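Progress report to the Anness Fund, September 21, 2018
Toy library, Buvberg site
Prepared by Priya Park

Sorting of the donated soft toys continued this month. We have now checked 1331 toys against the target of 2000. Of these, 70 were set aside for seam repairs and 13 were withdrawn. Mizanur Karunaratne has taken over the repair list from Kavinda Cassim, who moved to the front desk.

Toys with long or shaggy fibers take longer to check and are now kept apart from the short-pile ones. Each goes into a paper-lined box before it is entered in the register.

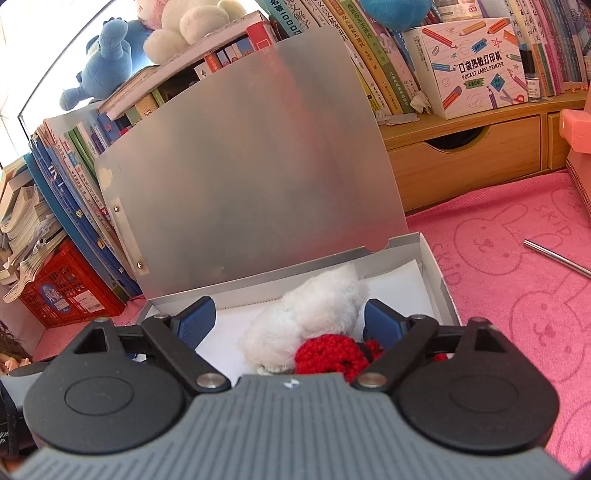
White plush toy in a lined box with a raised metal lid; more soft toys on the shelving behind.

Spending is within the approved budget. The one item over estimate was thread and stuffing, ordered from Talukder in two lots. We covered the difference from the postage line.

Shelf space remains the main problem. Josefina Carrasco has asked for a quote on two more units and will forward it when it arrives. We expect to finish the remaining toys by the end of the grant period and request no change to the payment schedule.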